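7. When the gripper stops short or stays open

Most people meet this fault in their first week with the Trindar practice cell, so please don't be discouraged if it happens to you. The arm comes down toward a part, the fingers open nicely, and then everything halts with the fingers still apart and code 452 in the status line. In plain terms, the controller asked the gripper to close and did not hear back from it in time. The same code can also come up when the arm has been told to stop near the edge of the table, and the steps below will help you tell one case from the other.

You will be doing all of this in the simulator first. We know it is tempting to go straight to the real arm, especially if it was running well this morning, but the simulator will show you the same fault without putting your hands or the parts at any risk.

CAUTION: If code 452 comes up on the real arm, press the stop button before you do anything else. A gripper that has stopped open may still close without warning once the message gets through. Keep your fingers out from between the tips, even with the program paused.

7.1 Looking at the fault in the simulator

1. Open the Gruvix simulator and load the gear assembly lesson.

2. Run the lesson until the code appears. Leave the program where it has stopped. Please don't press Reset yet, tempting as it is, or you will lose the finger positions and have to start over.

3. Switch to the gripper view and take a moment to look around. You want to know where the tips are, which parts are near them, and how close you are to the side of the table.
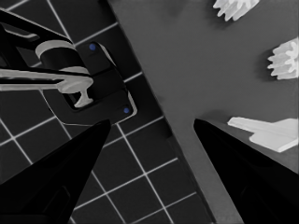
Figure 7-1. Gripper view with the fingers open near the table edge. A white block lies close to the tip of the right finger.

4. Open the Gripper panel and find the line called Requested opening. A value of 100 means fully open. Write it down along with the value underneath it, Reported opening. (A scrap of paper is fine, and a pencil is better than a pen if you are anything like us.)

5. Compare the two values. If they differ by more than 2, the gripper and the controller have lost step with each other. Go on to 7.2. If they agree, the gripper is doing as it was told and the trouble is with the table limit, so skip ahead to 7.3.

7.2 Getting the gripper back in step

1. Choose Hold Arm. The arm must be held before the gripper is moved by itself.

2. Raise the gripper straight up until both tips are well clear of any part. Go slowly here. Small gears and blocks are easily nudged by a fingertip, and a part that has been nudged will be missed on the next try.

3. Choose Close, wait for the fingers to meet, then choose Open.

4. Check the two values again. Once they match, press Reset and run the lesson from the beginning.

Note: If the values drift apart a second time, raise the reply wait to 116 on the Timing page. Hilkka Kauppinen, who wrote the first version of this lesson at Osstead, used that setting on her slower machines for years and was very happy with it.

7.3 Checking the table limit

1. Open the Limits page and turn on Show Edge. A line is drawn along the side of the table.

2. See whether either fingertip is over the line. The lesson will not close the gripper on a part while a tip is past the edge.

3. If one is, move the gripper back over the table a little at a time, then press Reset.

4. If neither tip is over the line, the saved limit belongs to another table. Choose Restore Limits and load the lesson once more.

CAUTION: Do not turn the table limit off to get past the code. The simulator will let you do it, and so will the real arm, where a finger coming down past the edge can bend or strike whatever is beside the table.

7.4 If the code keeps coming back

Save the fault log before you close the program and send it to the Kokkonen service desk, attention Vilja Kiiskinen. Include both opening values, and tell us whether the limit was on.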